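3.2 Changes in the sorting task

Before automation, sorters at the Karnine site handled 2,000 items per shift by hand. The Ivura line now takes most of them, and staff deal with the 288 it rejects — mainly crushed or unlabeled pieces.
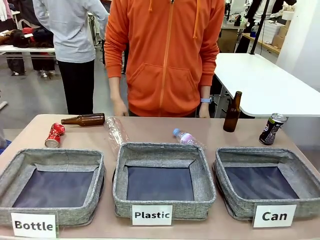
Figure 5. Manual sorting station.

Sorters described the remaining work as slower but harder to pace. Each item goes into one of the bins marked Bottle, Plastic and Can, and a crumpled clear bottle or a crushed can still needs a decision by a person. Two sorters asked for shorter turns at the table.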